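We use cookies to remember your reading settings. Accept / Manage

Last updated 19/04/2022
Reading time: 4 minutes

Food Styling and Home Cooking, Unit 3: Bowls, Plates and How Much We Eat

OK, so last time we got stuck on portion sizes and ran out of time before the good part, which is dishes! I love this topic (you'll have noticed) and I could go on about it all evening, so I've tried to keep these notes to what you need for the homework.

Start with your own cupboard. Most of us bought our bowls because we liked the color, or they came from a parent, or they were on sale, and we never once thought about what they hold. My everyday cereal bowl holds 500 milliliters when it's filled to a sensible line below the rim. I'd been filling it to that line for years and calling it "a bowl of cereal," while the serving on the box was a sad little heap at the bottom. Same with soup. A 400 milliliter ladling looks generous in a small deep bowl and a bit mean in a wide shallow one, even though it's the same soup.

Shape matters as much as size. A wide bowl spreads food out thin, so it cools faster and you see all of it at once. A deep one hides things. For noodles I want deep, for a grain salad I want wide, and for stew I go back and forth depending on my mood.

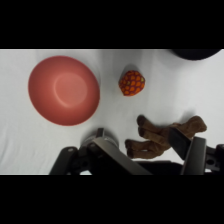

Fig. 1. Round bowl in coral red, seen from overhead.

Color next, and please don't take this as law. Warm colors like coral, brick and orange are friendly to pale food. Rice, yogurt, mashed potatoes, white beans — they all get an edge to sit against. Put tomato soup in a red bowl, though, and it sort of disappears. Greens look fresh against nearly anything, which is why I tell people to stop worrying about parsley. Brown food is the hard one. A beef stew in a brown bowl can taste wonderful and look like a puddle, so give it a pale bowl, or put something bright on top, or turn the lights down and enjoy it.

Some of you asked about the studies on plate size and appetite. I'd be careful there. It's a popular idea that a smaller plate makes you eat less, and the results people report have been pretty mixed. What I'm happy to say is that dish size changes how a portion looks to you. Whether you then go back for seconds is a whole other question, and in my house the answer is usually yes.

One trick for working out your own dishes: fill each one with water to where you'd normally serve, then pour it into a measuring jug. Write the number on masking tape and stick it underneath. Takes ten minutes and you'll be surprised by at least one of them! My Lolumley pasta bowls (the wide ones I bring to class) hold far more than I'd guessed, and the little Waaka dessert cups hold less. 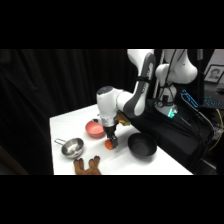
Setting Up a Plain Table

You don't need props. A plain white surface with soft, even light will tell you more about a plate of food than a lot of linen and forks. If you're using a cloth, iron it, or don't and live with the wrinkles (I live with the wrinkles). Light from a window at the side is lovely. Overhead kitchen bulbs on their own tend to turn everything yellow, so switch them off if you can and move the table closer to the window.

Then place the food a little off center and look at it from where you'd sit. Eat from that angle, judge from that angle. The view from straight above is great for flat things like pizza and pretty useless for a tall sandwich.

Leave some of the dish empty. I like roughly a third of a plate left bare, mostly at the rim, and for bowls I stop well short of the edge so nobody has to carry it like a bomb. Wipe any drips with a damp cloth before it goes to the table.
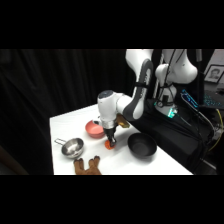
Vol. 3, p. 12

Homework, due at our first class in May

Pick one food you make often. Serve the same amount in a deep bowl, a wide bowl and on a flat plate, and eat it at least once from each (over a few days is fine, I'm not a monster). Jot down how full the dish looked, how fast the food cooled, and whether you wanted more. If you only own one bowl, borrow one from the Sadero shelf by the sink and sign it out on the sheet.

Bring your masking tape numbers too. We'll put them all on the board and compare. The reading is the chapter on serving in the Skurex course pack, and you can skip the part on banquet service unless you're curious. Next unit is cups and glasses, so bring your favorite mug.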